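**To:** the Cheon Fund, small grants
**From:** Genowefa Sowa, Lulgate Low Vision Service
**Date:** Thu 9 January
**Subject:** Progress report on the home lighting and magnifier loan project

Dear colleagues,

I send you our second report on the project which you support in Guvville and Purville. The form asks for four subjects: activity, spending, difficulties and plans. I have kept this order, but the part on difficulties is longer than the others.

## Activity in this period

We have now 12 loan sets in use, as was written in the application. Each set has a hand magnifier, a stand magnifier with its own light, a task lamp with an arm, a reading stand and a packet of raised stickers for marking the cooker and the washing machine. A person can keep the set for six weeks. After this time we visit again and decide together what is useful, and the rest goes back to the store.

The waiting list in Guvville became shorter during the autumn. In Purville it did not. The reason is mostly transport: the bus to the far side of Purville does not run on the afternoons when our visitor is free, and a taxi with a lamp and a stand in the boot is expensive. We have changed the visiting day and I hope to see the effect in the next report.

At the first visit we ask the person to choose one task only. It can be reading the post, threading a needle, seeing the numbers on the insulin pen or finding the correct tin. Before, we asked for a full list of problems and people became tired before we opened the case. With one task the visit is calmer. Several people have told us that the lamp helped them more than the magnifier, and this agrees with what we saw in the pilot.

One lady in Guvville returned the complete set after a week and wrote that she prefers her husband to read to her. We count this as a finished loan, not as a failed one. Please tell us if you want it to be reported differently.

## Packing and labelling

The small items are the ones that we lose. Stickers, spare bulbs, the cloth for the lens and the cord for the neck come back in the wrong set or do not come back. From now on they travel in closed bags, one bag for each task, with a large print label in black on yellow. We tried also labels in white on black, and some people liked them better, but our printer uses very much ink for them.
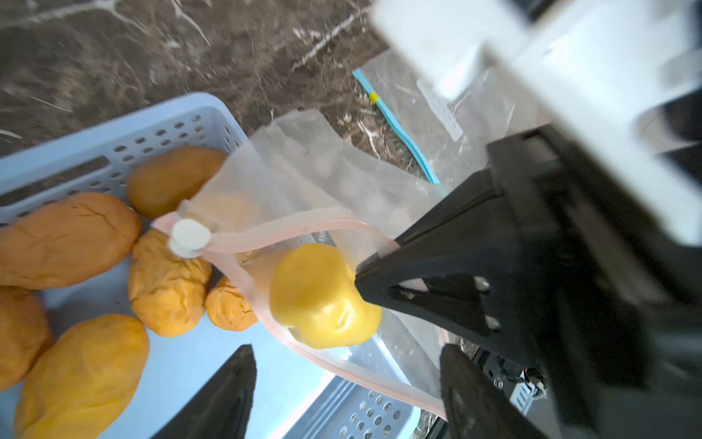 *Clear zip-top bag with a yellow figure inside, its edge held by the gripper.*

For people with weak or painful hands the closing of a bag is important. Many of our users have arthritis together with macular degeneration, and a zip which a younger person closes without thinking can take them a long time. We have asked the users to try three types of closure at home and to tell us by telephone which one they would keep. The answers are not complete yet. I would prefer to wait for all of them before we order a large quantity.

The instruction sheet for each set was also written again. It is now in 20 point letters, on matt paper, with one instruction on each line. The old sheet was on glossy paper and under a lamp it was almost impossible to read, which was embarrassing for a service like ours.

## Spending

The grant for this year is 3,000 pounds. Until the end of the period we have spent 1,103 pounds, and the division is as follows:

- task lamps and spare bulbs: 612
- travel to home visits: 287
- printing of sheets and labels: 124
- bags, boxes and small materials: 80

The spending is lower than in our plan. The stand magnifiers for the second half of the project were ordered late, and the supplier will invoice us only on delivery. I expect that the two lines, magnifiers and travel, will use most of the money that remains. We do not ask to move any amount between the budget lines at this moment.

## Difficulties

**Lamps.** Two lamps had a loose joint and did not stay in position over the page. The supplier changed them without charge, but the exchange took a month and for this time two households had only the magnifier. We keep now one lamp in reserve at Lulgate.

**Referrals.** The opticians in Guvville send us people early, often at the same week as the diagnosis. From Purville we receive them much later, when they have already stopped to read and sometimes to cook. I visited both practices there in the autumn. They were friendly, but they had an old leaflet with our former telephone number. New leaflets are delivered.

**Kitchen visits.** Users ask more and more for help with the worktop: pouring, opening bottles, finding a cap or a lid which has the same colour as the surface under it. This was not in the application. Our visitor gives simple advice, for example a dark tray under light objects and a light tray under dark ones, and a lamp placed lower than the eyes so that it does not dazzle. 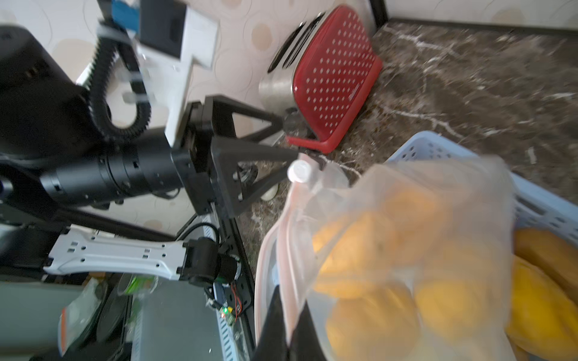

*Robotic arm at a countertop, and a translucent bag with a white bottle cap.*

I would like to know if the Fund agrees that such advice belongs to the project. It makes the visit longer by perhaps half an hour. If you agree, I will add it as a separate line in the visit record so that we can report it properly.

## Plans until the end of March

1. Receive the stand magnifiers and put them into the sets.
2. Collect the last telephone answers about the bags and choose one type.
3. Hold one open afternoon in Purville, with lamps to try. The room is reserved, the hour is still to be confirmed with the library.
4. Call all users whose loan ended before Christmas and ask which items they have bought or replaced.

The receipts are in the attached file, in the same order as the budget. One taxi receipt is difficult to read and I have written the amount beside it by hand. If you need it again from the taxi company, please write to me and I will ask them.

With kind regards,

Genowefa Sowa
Lulgate Low Vision Service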